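Workshop notebook, toy returns line, Kiscombe
Thursday, late shift

Started 14:10. Cell 2 on soft toys all afternoon, cell 1 on mixed until the break and then switched off for a belt change. Zhenhua Dong on the floor with me, three sorters on the benches.

Carried over from last week: the Canska controller still drops its speed setting after an emergency stop. It comes back at the slow default and you have to go into the second menu to put it right. I have written this on the card by the cell in capitals. Golestani say a fix is in the September update.

Main job today was the basket trial. Up to now the arm has only picked from the rigid grey totes, and the sorters have been tipping anything that arrives in a fabric basket or bag into a tote first. That tipping is what people complain about most when I ask. It is a lift above the waist, and things roll off the back. If the arm can work straight out of the basket then the lift goes and the bench nearest the dock can be lowered.

Fabric baskets are awkward for three reasons. The walls give when the fingers touch them. The handle gets between the wrist camera and whatever is inside. And the linings are pale, so a pale toy against them is hard for the software to find an edge on.
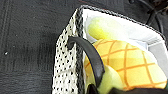

The plush pineapple is a good test piece and I would like to keep it in the set. It has a strong colour and a regular pattern, so the camera should have an easy time of it, and any trouble left over is down to the handle and the approach angle. The yellow-green one up against the white lining is the opposite case and belongs in the set too. Zhenhua wants both logged separately from the general soft toy figures, which I agree with. At the moment everything goes under one code and we can't tell a handle problem from a lining problem.

Approach angle: the tote routine comes straight down. With a handle arching over the basket that is no good, so we set up a slanted approach and made the arm look twice before closing. Slower per pick. I don't mind slow at this stage. What I do mind is the arm catching a handle and dragging the basket, which happened twice before the break -- both times the force limit stopped it, and both times somebody had to leave the bench to reset.

That brings me to the resets. When we put cell 1 in, the plan from Vutbridge had the sorters moving over to inspection and repair, with the arm left alone. In practice whoever stands nearest becomes the arm's minder. It isn't in anyone's job sheet and it breaks up the inspection work, which needs you to keep your place. One of the evening sorters told me she now leaves the fiddly seam repairs for when the cell is off. I would rather we wrote the minding down as a proper task, one person per hour, rotated, with no repair work expected of them in that hour. Have asked for this to go on the shift leads' agenda.

Other comments from the benches, as given to me:
The beep at the end of a cycle is too close in pitch to the dock door alarm.
Wrists are better than last year. Two people said this without being asked.
They miss working opposite each other. The guarding sits where the long table was.
Can the screen show what it is about to pick, so you know whether to bother walking over.

The last one is easy and Zhenhua has started on it. The camera view is already there, it only needs sending to the bench screen with the chosen item marked.

Counter on cell 2 read 1654 at close. The fingertip pads are meant to be looked at every 1000 picks and we were well over, my fault. Changed both. Wear was on the inner corners. Six pads left in the drawer, more on order.

To do
-- separate log codes for handle and pale lining
-- change the beep
-- try clipping the handle back with a peg before the basket goes in, and time how long that takes a person compared with tipping
-- ask Golestani whether the speed setting can be locked
-- belt on cell 1, second roller still squeaks

Off at 22:05. Cell 2 left parked with power isolated, key in the office.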